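Nallbridge Tableware: Bowl and Plate Set
Supplied by Zesa

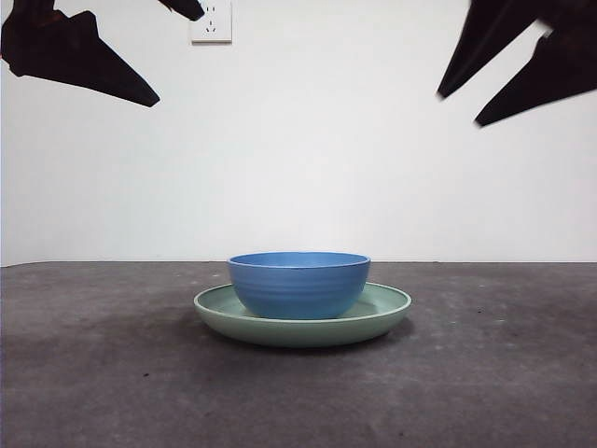 Nallbridge bowl in blue, with plate in pale green.

The Nallbridge set is intended for canteens, day centres and shared kitchens. Each place setting consists of one bowl and one plate. The two pieces may be ordered together or separately, and the colours may be combined as the customer wishes.

The bowl may be served on the plate or stacked apart from it. Customers with limited cupboard space are advised to store bowls in stacks of no more than 8.

Ordering
Sets are packed in cartons of 50 or 100. Mixed colours are accepted within a carton, provided that the quantity of each is stated on the order form. Orders of 1,350 pieces or more are delivered direct from the Grundthorpe warehouse; smaller orders are sent by the usual carrier. Single replacement pieces can be supplied on request.

Care
Wash before first use. Scouring pads and abrasive powders should not be used, as they will dull the surface. Chipped pieces should be withdrawn from service.

Availability
All colours are held in stock. Orders required before the December closure should be placed in good time. The matching Nogueira side dish is listed separately.

Page last revised: 2019-09-06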